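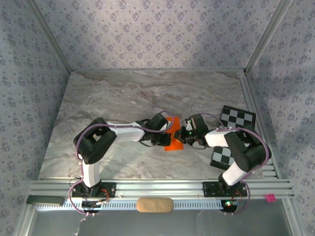
**Oficina de Papel e Forma — Apontamentos da aula 2**
Docente: Traian Crăciun
Sala Plirnow, piso de baixo

Na aula anterior ficámos pelas fibras, e quem rasgou as tiras de jornal nos dois sentidos já sabe metade do que vem a seguir! Hoje passamos da folha plana à manga: uma única folha, sem cortes, que se fecha sobre si própria e ganha altura. É o meu exercício preferido do semestre inteiro, e quem o fizer com calma vai perceber porquê quando a folha, de repente, se aguentar de pé.

## Material

- uma folha de papel fino de cor lisa (o Furtună serve muito bem, o de fotocópia também)
- dobradeira de osso ou as costas de uma colher
- régua metálica e lápis duro
- fita de papel ou cola em bastão
- uma superfície dura e limpa: pedra, vidro, o tampo liso da bancada

Tirem a toalha da mesa. Qualquer coisa macia por baixo engole o vinco, e depois passam a tarde a culpar o papel.

Para o exercício grande, o da entrega, as folhas vêm cortadas a 498 × 339 mm. Para treinar usem o que tiverem em casa, guardando mais ou menos a mesma proporção.

## Olhar para a folha antes de lhe tocar

Peço sempre dois minutos disto e há sempre quem salte para a dobra. Resistam! Pousem a folha, mudem de lugar à volta da mesa e olhem para ela de lado, de cima, rente ao tampo. Um retângulo visto de viés deixa de parecer retângulo, e é com essa forma torta que os olhos trabalham quando tentam alinhar duas margens. Por isso é que tanta gente jura que alinhou e depois encontra um desvio na outra ponta.

Reparem também na cor. Um laranja vivo e mate parece uniforme até que alguma coisa lhe faça sombra; nesse sítio escurece e puxa para o avermelhado, enquanto o resto continua claro. As arestas, se o corte for bom, leem-se nítidas contra uma pedra cinzenta e branca. Contra um tampo da mesma cor do papel perdiam-se.

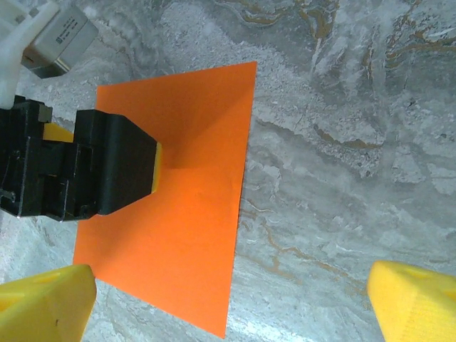 *Página alterada pela última vez em agosto.*

Uma nota sobre a sombra: ela é a nossa melhor régua. Quando uma margem começa a levantar, a linha escura que aparece por baixo engrossa desse lado muito antes de a mão sentir diferença. Ponham o candeeiro à esquerda (à direita, para os canhotos), baixo, quase rasante, e vão ver a folha inteira a denunciar-se — ondulações, dedadas, o vinco que alguém fez sem querer ao tirá-la do maço.

## O sentido da fibra

O papel industrial enrola melhor num sentido do que no outro. Para descobrir qual, dobrem a folha ao meio sem vincar e carreguem levemente com a palma da mão; repitam no sentido perpendicular. Onde houver menos resistência, a curva está paralela à fibra.

Para uma manga queremos a fibra ao alto, paralela ao eixo do tubo. Assim a parede curva-se sem protestar e a peça ganha rigidez na vertical. Façam uma com a fibra ao contrário, façam mesmo, vale a pena! A curva fica aos solavancos, a junta quer abrir, e percebe-se num segundo aquilo que eu demoro um quarto de hora a explicar no quadro.

## Da folha à manga

1. Marcar a lápis, do lado que vai ficar por dentro, uma linha a 17 mm de uma das margens. É a aba de sobreposição.
2. Rolar a folha à mão, devagar, duas ou três vezes, sem fechar. Estamos só a convencê-la.
3. Levar a margem livre até à linha. Começar pelo meio e ir para as pontas, nunca de uma ponta para a outra.
4. Prender o meio com um pedacinho de fita, conferir as duas bocas e só então fechar o resto.
5. Achatar o tubo com a palma da mão, com a junta centrada numa das faces. Nada de a deixar cair em cima de um vinco, que aí rebenta.
6. Passar a dobradeira nos dois lados compridos, uma vez com pouca força e outra com vontade.

No passo 3 trabalha-se muito melhor com quatro mãos. Uma pessoa segura e a outra ajusta; depois trocam. As duas têm de pegar no papel à mesma altura, uma de cada lado, e com a mesma pressão. Se uma puxar mais, a parede torce e nasce uma ruga em diagonal que já não sai.

## Pôr de pé

Uma folha solta não se segura na vertical: verga e tomba. A mesma folha transformada em manga, mesmo bastante achatada, já tem duas paredes e dois vincos a trabalhar por ela. Apertem-na de lado, com os dedos quase a encontrarem-se através do papel, e vejam o que acontece à boca de baixo. Se a extremidade encurvar um pouco onde assenta na mesa, a base não está plana. Pode ser um corte torto, pode ser peso a mais da mão que segura, pode ser simplesmente papel fino a ser papel fino.

Experimentem:

- apertar a meia altura e depois perto do topo
- abrir a boca de baixo com dois dedos antes de assentar
- rodar a manga um quarto de volta e achatar de novo, para ficar com quatro vincos (um tubo quadrado, lindíssimo e muito mais firme)

Tomem notas de cada tentativa, com um desenho rápido da boca. Bastam três traços e uma seta.
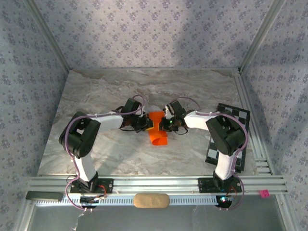 ## Erros que vejo todos os anos

**Vincar cedo de mais.** Um vinco não se apaga. Enquanto a margem não estiver no sítio, só se curva.

**Cola líquida.** O papel fino bebe-a, incha e seca em ondas. Cola em bastão, pouca, na aba e só na aba.

**Medir pela cor.** Em cores muito saturadas o olho tende a engordar a forma. A largura confere-se com a régua, mesmo quando parece evidente.

**Mãos quentes.** Em agosto acontece a toda a gente! Um lenço seco entre os dedos e o papel resolve, e evita as manchas brilhantes nas superfícies mate.

## Ligação à aula seguinte

A manga de quatro vincos é o módulo de base da estrutura Pemetti, aquela que está pendurada à entrada da sala e que tanta gente me pergunta se é de cartão. É papel. São 339 mangas encaixadas boca com boca, sem uma gota de cola entre módulos, e as mais antigas já levam uns bons anos de correntes de ar. Vamos desmontar um canto dela juntos, com muito cuidado, para ver como a boca de cima entra na de baixo.

## Para entregar

- uma manga redonda, uma achatada e uma de quatro vincos, todas da mesma cor
- a folha de notas com os desenhos das bocas
- uma manga falhada, à vossa escolha, com duas linhas a lápis a dizer onde foi que correu mal (esta conta tanto como as outras)

Deixem tudo na caixa Gunomgate, ao lado do lava-mãos, com o nome por dentro da aba. As mangas redondas vão por cima, por favor. Quem quiser trazer papéis de casa — embrulhos, mapas velhos, partituras, o que houver — traga, que reservo o fim da aula para os experimentarmos todos.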